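Kinyua Shared Workshop: Arm Build, Handout 4
Wrist camera, approach speed and small shiny parts

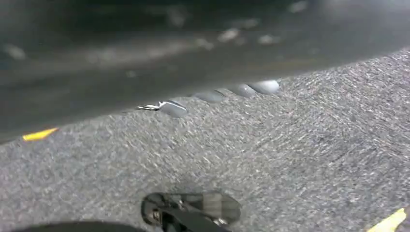
Pendo Shirima asked after the last handout why we don't just raise the approach speed and let the software sort out the blur, and whether the calibration has to be repeated every time somebody bumps the bench. The second part is easy: yes, if the wrist bracket moved. The first takes up most of this sheet.

4.1 Exposure and motion
At 870 microseconds the Bavska board gives a usable picture with the workshop lights on. Left on auto, it drifts to 2,000 or longer over dark surfaces. Small rounded objects on speckled carpet are a poor case for edge detection at either setting — the pile has its own texture, and motion turns that texture into short diagonal dashes. A glossy highlight can also be picked up as an edge. Fix the exposure before tuning anything else.

4.2 Approach
Move to the hover position, stop, wait for the arm to settle, then grab. Do not grab on the move. Victor's version of the script skips the wait; use the one in the Zenside folder.

4.3 Gripper in view
Part of the gripper is always in view at the bottom. Mask it. Openings between the gripper parts show the surface behind, so a mask that follows the outline alone will leave false detections. Draw it by hand, save it as mask_b and reload after any change to the fingers.

4.4 Wrist servo
Centre count on our unit is 2,439. Yours will differ. Write it on the label under the base plate.

For next time
Log one run at fixed exposure and one on auto, same start position. Bring both files. Oduor Kombo has the spare bracket. Screws for the Beten mount are M2 — not M2.5, as printed in Handout 3.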